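Workshop notebook, finishes bench
12 Dec 2025

Subject: the reddish-brown that isn't

Back on the Gurkberg job. For anyone who has managed to avoid it so far: the client has a run of old interior doors and wants three replacements that match the survivors. The survivors are a dark reddish brown. Everyone agrees on this until you put two of them side by side, at which point one is a plum and the other is a conker and the client says they look the same to him. I envy him.

Starting point today was the test boards from August, which I had left on the shelf above the radiator with the labels facing down. The labels have stayed put. The colour has not. Board C, which Indira and I both signed as a match, now leans so far towards orange that I went and checked I hadn't picked up somebody's pine. Board A has hardly moved. Board B has a mug ring on it and has been retired.

Difference between A and C, from the book: same timber, same sanding (up to 180, no further, see the quarrel of last spring), same topcoat. A was stained with the powder dye in water. C was stained with the ready-mixed Virk solvent stain because we had run out of powder and I was feeling optimistic. So the suspicion falls on the Virk, or on the radiator, or on me. I have written them in that order.

Morning

Mixed fresh dye. The recipe in the book says "2 red, 1 brown, a bit of black", in my writing. A bit. I would like a word with the man who wrote that. Weighed out what looked like a bit, wrote down the weight this time, and made up a half litre. New entry in the recipe pages, with actual grams, and a line through the old one.

Filtered it through a coffee paper. The red always leaves specks if you don't, and you find them under the second coat of finish when it's far too late, each with its own little comet tail.

Raised the grain with plain water, let it dry, knocked it back lightly with a worn bit of 240. Indira Chacko came by at this point and asked why I wasn't using the grey pads. I said the pads were finished. She opened the drawer and showed me a full box. Used the grey pads.

First coat of dye went on by sponge, flooded, wiped off along the grain. Wet, it looked perfect. It always looks perfect wet. Dry, it looked like a school jumper. I remind myself every time that the dry colour means nothing until there is finish over it, and every time I go home convinced I have ruined it.

Second coat on half of each board, so we have one and two coats to compare.

Afternoon

Sealed with thin shellac, dewaxed. The colour came back up as promised. One coat is a shade too pink. Two coats is close, a touch cold. What is missing is the brown on top, the layer that makes it look as though the door has been in a house with people frying things in it.

Options for that top layer:

Glaze. Oil-based, wiped on and mostly wiped off, sits in the corners of the panels and makes everything look deeper. Slow to dry in this weather. Lovely to use, and you can change your mind for a good ten minutes.

Toner. Colour in the lacquer, sprayed. Even, quick, and unforgiving. If it goes on streaky there is no wiping it back, only the scraper and a long think.

Both. Indira's suggestion. She does not have to clean the gun.

Went for glaze on the left-hand boards and toner on the right. The toner was the last of the Mirnov tin, thinned, with burnt umber added a drop at a time. Gun behaved for once. The air cap had been cleaned by whoever used it last, and I would like that person to come forward and be thanked.

Result, under the bench lamp: glaze wins. The toner hides the grain and gives everything the look of a chocolate bar. Under the strip lights: toner wins, the glaze goes greenish in the corners. Took both sets to the yard door for daylight, where they looked like each other and neither looked like the sample.

This is the part I want to put down properly, as it has cost us most of a day. We have been judging the colour in three kinds of light and the doors will live in a fourth. The client's corridor has no windows. He fitted new lamps in the summer and can't remember what they are, though he thinks he kept a box. I have asked for the box. Until it comes we use a 3000 K lamp, as the nearest thing to what I remember of the place, and everybody stops carrying boards to the yard. The lamp is clamped to the end of the rack. Please leave it there. It isn't a reading light.

Under the 3000: two coats of dye, shellac, glaze. Very near. Perhaps a little less black next time.

On panels

The flat boards tell us about colour and nothing about how it will sit on a real door. Recesses catch glaze. Rails and stiles meet at right angles, and a wiping cloth going along one will drag across the end of the other. On the old doors the rails are visibly darker at the joints, and I can't decide if that is age or some earlier finisher with the same problem and a train to catch.

So the next sample has to be a proper mock-up: one rail, a bit of stile, one recessed panel. There is an offcut from the Trolitura cupboards that would do if I plane the old finish off. Panel gets dyed and finished before assembly, otherwise it shrinks in the cold and shows a pale stripe down the edge like a sock.

Order for wiping, agreed with Indira after some discussion and one raised eyebrow:
Panel first, corners with a dry brush.
Then rails.
Then stiles last, full length, one pass, no stopping to answer the phone.

On frames

Client now mentions, in the final paragraph of a long email about parking, that he would like the frames done too. The old frames are painted cream. He wants them "the same as the doors". I have nothing against it in principle. A matching frame makes a door look larger and more serious, and it saves arguing about where the colour stops. But paint has to come off first, and stained softwood next to stained hardwood will take the dye quite differently, which means a second recipe, more boards, and more of me standing about holding things up to a lamp.

A dark red frame round a dark reddish-brown door, with pale walls beside it, is a fair amount of red. He should think about how much of it there is before he says yes. Silver lever handle as well, which he was unsure of. I think it looks fine against the red. Brass would be warmer but he'd have to polish it, and I have met him.

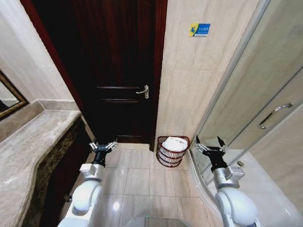 To do

Plane down the Trolitura offcut and make up the rail-and-panel piece.

Dye test on softwood, same recipe, to see how bad it is. Try a washcoat of thin shellac under half of it to stop the blotching.

Repeat board C with the Virk, one piece by the radiator and one in the drawer, wrapped. If the drawer one stays put then I owe Virk an apology and the shelf is to blame. Leave both for a month. Labels facing UP.

Buy more Mirnov or find out if we still want to. Indira says the newer tins dry duller. I haven't noticed, but she is usually right about sheen and never lets go of it.

Write to client about lamp box, again. Also the frames, with a price for stripping. Quote stripping by the frame, not by the day. I did it by the day once.

Black powder nearly gone. Enough for this job if no one has any ideas.

Rags

Glaze rags are hanging flat on the line outside, to go in the metal bin when stiff. I found one balled up under the bench from earlier in the week, and I know it wasn't mine because it was a nice one. Oily rags in a heap can heat up and catch fire by themselves. We all know this. Hang them up.

Later, same day

Looked at the boards again after tea. The glazed one has dulled back as it dried and is now, under the lamp, so close to the sample that I put them both down and picked up the wrong one. Have written "G4" on the back of ours in pencil. Indira wants to see it with the topcoat on before she signs anything, on account of August. Fair enough. First coat tomorrow if the glaze has gone hard, and if it hasn't I'll be sanding softwood.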